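Official diary of the Head of Technical Programmes
Zitden College of Further Education
June

Entry: Visit to the Sollent open day

The College was represented today at the open day held by Sollent at its handling laboratory. I attended with Mahtab Mousavi, who leads the engineering workshops, and eight second-year students. The purpose of the visit was to see how the firm teaches gripping tasks by hand demonstration, and to judge whether a similar unit could be offered in our own workshops next year.

Arrival and registration

The coach left the College at 7.40 and reached the site in good time, although the lower car park was already full and we were directed to the field behind the goods entrance. Registration was slow. The host had badges ready for the students but had entered Ms Mousavi under the name of the College, and a second badge had to be printed. Safety glasses were issued at the inner door and collected again at the end of the day.

The firm told us that 433 visitors had registered in advance. The main corridor was crowded for most of the morning and the students were divided into two parties, one with each member of staff.

Opening address

The address was given in the staff dining room at 9.30. The director of the laboratory set out the history of the site and the reasons for its move away from fixed fixtures towards general handling. He spoke for longer than the programme allowed. The part of most use to us concerned training. The laboratory employs 85 people, and fewer than half of them hold a degree. Several of those who now carry out demonstrations joined from packing and assembly work, and the director considered that their steadiness of hand had been of more value to the firm than any formal qualification. Ms Mousavi asked whether this was reflected in the firm's advertised posts. The reply was that the wording of the advertisements was under review. I have made a note to write to the personnel office on this point.

The Moradi line

Our first demonstration was of the Moradi line, on which a fixed arm moves trays between two conveyors. The arm stands behind a full-height guard and visitors remained outside a yellow line. The students had seen similar equipment in the second term and were able to answer most of the guide's questions. The line stopped once during our visit, owing to a tray that had been loaded the wrong way round. The guide used the stoppage to explain the restart procedure, and I thought this the most instructive part of the session. The guard must be closed, the fault cleared at the panel and the restart confirmed by a second person. Our own procedure does not at present require the second person. It should.

Luncheon

A cold lunch was provided at noon. One student with a nut allergy had not been included on the list sent by our office, and the kitchen made up a separate plate without difficulty. The omission was ours and will be corrected on the standard form. I spoke briefly with a visitor from the Otora training centre, who offered to send a copy of their workshop timetable.

Hand demonstration bench

The afternoon was given to the hand demonstration area, which was the main object of the visit. The operator here does not stand at a control panel. The gripper is held in the hand and carried through the task at table height, while its camera records what passes between the fingers. The recordings are later used in training the arms. The guide stated that 800 recordings are held for a single simple task before the results are considered fit to use, and that many are rejected on review.

The students were shown the correct approach before any of them was permitted to hold the tool. The fingers are opened wide and brought in low over the table, the object is approached at an even pace, and the fingers are closed only when both pads are square to it. The fault seen most often among beginners is haste in the last part of the approach. The guide also asked that the wrist be kept still during the closing movement - a matter which gave our students some trouble, as several were inclined to turn the hand at the same time.

Three of the students completed a recording that was accepted. The remainder had at least one attempt each. Ms Mousavi also took a turn, and was told that her approach was too high.

Particular attention was paid to the finger pads. The guide regards them as consumable items and has them inspected at the start of every session. The covering on one finger was frayed and had begun to lift at the top corner, and I drew the students' attention to it as a matter for any maintenance checklist we may write.

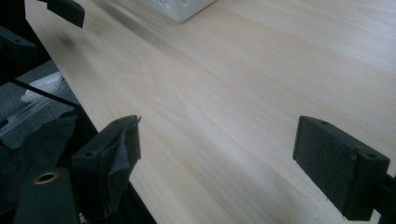
Discussion with the host

At 3.15 the staff of the visiting colleges met the laboratory's training officer. The following points were recorded for our purposes.

The firm would be willing to receive students in small groups during the autumn term, for half a day at a time, provided that a member of College staff is present throughout.

It would not lend equipment. It would, however, supply drawings for the finger mounts, and our workshop could produce these with the machines already in place. Ms Mousavi believes the work would suit the second-year project and I agree with her. The felt and fixings would be a small charge on the consumables budget.

The question of who would own recordings made by our students was raised and not settled. I stated that the College could not agree to any arrangement until this had been put in writing. The training officer accepted this and undertook to reply by letter.

Return

The coach departed at 4.20. There were roadworks beyond the bridge and we were late in reaching the College, for which I apologised to the two parents who were waiting. One pair of safety glasses had been brought back in a student's bag and will be returned by post.

Matters outstanding

Letter of thanks to the director - to be sent this week.
Restart procedure to be amended and shown to the workshop technicians before the end of term.
Dietary section of the visits form to be made compulsory.
Ms Mousavi to prepare a costing for the finger mounts and to let me have it before the June planning meeting.
Coach company's invoice to be checked against the revised return time.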